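Thursday, late

Got home after seven and ate standing up. I want to get the day down while I still remember it, because Chi-keung will ask me for a write-up next week and by then I'll only remember the drive.

The drive was bad. Road work on the bridge again. I was supposed to be at Besson by nine and walked in at nine twenty, and Kwan-ho had already made coffee and drunk most of it.

The reason for going was the same question we've been asking since last January, whether one of these arms can do any of the back-room chores at Warmont. Clearing trays. Putting fruit out for the breakfast counter. Wiping down, which I have given up on for now. Chandrasekhar wants a yes or no by the end of the quarter. He has a budget line of 3000 for a trial and he'd like to spend it or lose it, and he doesn't care much which.

King-fai had the fruit job set up when I came in. Two plates, mangoes on one, and the bananas are meant to go on the other. My mother could do it while talking on the phone. I said so, and he said yes, and your mother took a couple of years to learn to pick things up too. Fair enough. We did the fruit all morning.

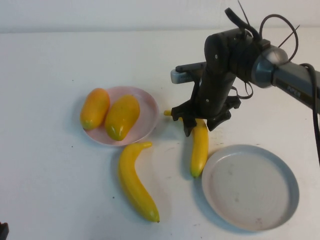

Fruit job, morning. Gripper at the second banana, gray plate still empty.

I wrote down what I noticed as we went. The mangoes are plain enough shapes, but a banana is a different thing depending on which way it's lying. Take it by the stem end and the rest swings. Take it in the middle and the curve wants to roll it over. A person shifts their fingers without thinking. The arm makes up its mind on the way down and mostly sticks with it.

When it went right it was almost dull to watch, and I mean that as praise. When it went wrong it went wrong slowly. Once it set a banana down half on the rim and backed away as if the job was done, and the banana slid off onto the table. King-fai reset it by hand. He resets everything by hand, all day. I asked him if he ever gets tired of it and he said his back does.

That's my real trouble with the whole business. At Warmont there isn't a King-fai. There is Wen-hsiung, who opens up at five thirty and already has the ovens and the deliveries. If the arm drops something at ten to six, he is the one who has to stop and pick it up, and then he may as well have put the fruit out himself.

Also, real bananas bruise. I asked Kwan-ho how hard the fingers close and he gave me a long answer I only half followed. I asked if we could bring a box of real ones next time. He said sure. Need to call Fidero about that, and about the invoice they sent twice (number 3914, we paid the first one, don't pay it again).

Lunch was noodles from the place downstairs. Too salty. Kwan-ho talked about his daughter's swim meet and I liked that better than anything we said about grippers.

In the afternoon we tried cups. Less to report. The paper ones got squeezed out of shape and the mugs were fine as long as the handle faced the right way. I stopped taking notes by three.

So where am I. If Chandrasekhar asked me tonight I'd tell him it can do one chore on a clear table with somebody close by, and that a breakfast counter is not a clear table. I'd say try it again after the summer. He won't like "after the summer." I could offer him the tray clearing, where the trays are all the same size and always come back to the same rack, and nothing bruises. I think there may be something in that. Wen-hsiung hates the trays.

I do admit I stood there longer than I needed to, watching it reach for the fruit. You start rooting for it. I caught myself leaning to the left.

To do: call Fidero. Real bananas, one box. Measure the tray rack and send Kwan-ho the number. Answer Zakia about the 11 o'clock on the day I'm off, and say no this time. Gas in the car.

My own sink is full of dishes. Going to bed anyway.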